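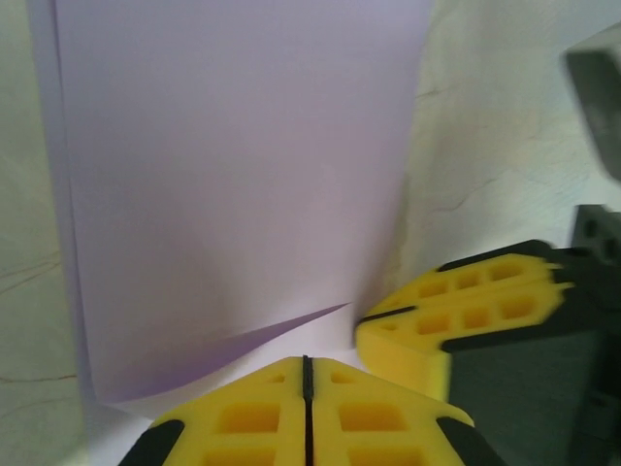
Fliederfarbenes Papier mit umgebogener Unterkante

Zuletzt aktualisiert: 10/14/22

Knicke in farbigem Papier glätten
Für eine Aushangmappe wird fliederfarbenes Papier benötigt. Mehrere Bogen weisen schräge Knicke auf. Welches Verfahren wird empfohlen?
Agnes Hovland

Vendula Ševčík
Den Bogen zwischen zwei saubere Löschblätter legen und 5 Tage gleichmäßig beschweren. Farbiges Papier ist nicht anzufeuchten. Ein scharfer Falz bleibt in der Regel als Linie sichtbar. 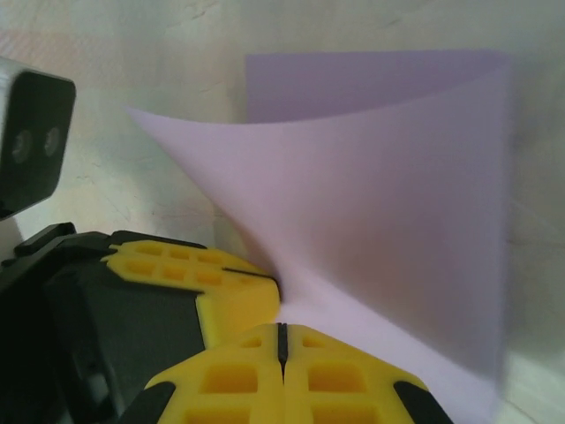 Ergänzung zur Falttechnik
Cyprian Rutkowska
Sofern der Knick bestehen bleibt, kann der Bogen zu einer Spitztüte oder einem Keil verarbeitet werden. Das schmale Ende ist dabei festzuhalten.

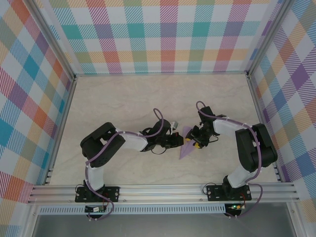 Catriona Cowie
Bügeln geht auch.

Verwandte Beiträge
Transparentpapier lagern
Eselsohren in Mappen
Papier für Aushänge zuschneiden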